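3.2 Collection of Demonstrations

Demonstrations were gathered with hand-held grippers in a furnished lounge next to an open workspace at the Prorville site. The room was left in its everyday state, and other people were free to use the building during recording. Each operator completed a short practice period before contributing to the Skedska set, which holds 321 demonstrations across nine tasks. Recording took place in October under the direction of Viktória Vörös.
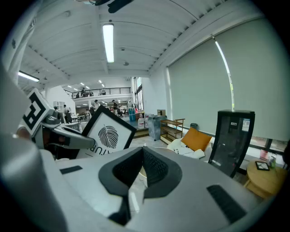
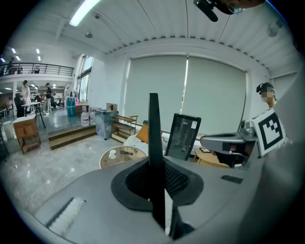 Figure 4. Views from the hand-held grippers in the lounge. A square black-and-white marker is visible in both images, as are the drawn roller blinds and the white sofa with its orange cushion.

Operators were asked to move at a natural pace and to begin each task from a different standing position. No instructions were given about the background, so the views differ in how much of the room and the mezzanine they include. Demonstrations in which the marker was lost for long periods were set aside and reviewed separately by Iqra Tanoli. The remaining recordings were divided into segments of up to 3000 time steps and passed to the training stage described in Section 4.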